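**Household Surveys, session 2: what does "owns" mean?**

Reading: Oosthuizen, the Plallingate appliance study (chapter on method only -- skip the policy part).

The headline claim is that small kitchen appliances save families time. Look at how it was reached. Forms went to 3,662 households and 3,507 came back, a return rate that ought to make you suspicious before it makes you happy. Who collected them? The chapter doesn't say.

The form asked "Do you own one?" and left it there. A cooker used every night and a cooker in a box under the stairs both score a yes. 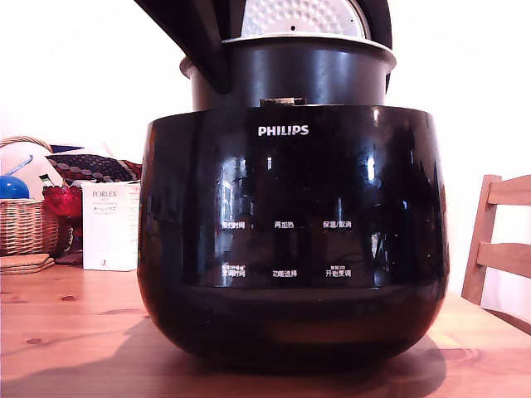

Then there is the time diary. Only 384 households kept one, and they chose themselves. People who agree to write down every meal may well cook differently from people who don't. Gallardo raises this in his review and gets a footnote in reply.

For next time: rewrite the ownership question so it measures use. Keep it under 20 words. Bring the version you threw out, too.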